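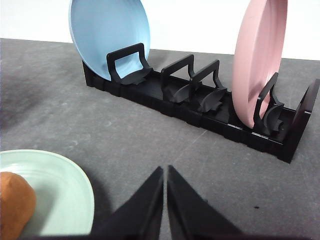 2 min read

Tetudia Puts Kitchen Storage Advice to the Test, and Keeps Only Some of It

07/10/2018 - Household advice service Tetudia today released Una, a short guide to small kitchens that takes a hard look at tips most people have heard more than once.

The guide grew out of a reader survey. Of the 1678 people who replied, 82 percent said they had bought a kitchen organizer to save space. Only 50 percent said they would buy the same one again. Tetudia does not claim these numbers prove anything about organizers in general. People who are annoyed with their dish rack may simply be more likely to answer questions about dish racks.

Still, the rack gets the longest chapter. A black plastic model with upright loop dividers will hold a light blue plate and a pink plate on edge, with curved fins at the foot of each loop. That is fine for plates. Whether it earns a permanent spot on the table is another matter, and Una asks readers to measure the rack before they take anyone's word for "space-saving," including ours.

Pots come next. A popular tip says a lidded pot can double as a bread box between meals. The guide is not convinced. A roll fits easily enough in a sage-green pot, and a glass lid lets you see what you have left. But steam vents let air in, and a pot with bread in it has to be emptied before anyone can make soup. Una suggests it for one evening at most.

Other chapters cover stacking bowls, drawer dividers and the claim that a tidy counter takes 60 seconds a day. Our testers did not get near that.

Una was edited with the home goods newsletter Hotesia and printed by Mateos. No maker of racks or cookware paid to be included, and no product is given a rating.

The guide is free to Tetudia subscribers. Printed copies ship in August. Requests for review copies should go to the Tetudia press desk.

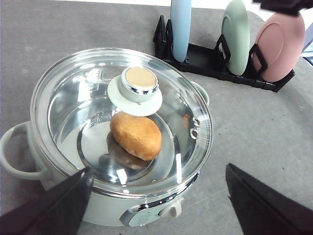

A second edition is planned if readers send in enough complaints about the first. Tips that did not hold up at home are especially welcome, and should include the size of the kitchen and how many people cook in it.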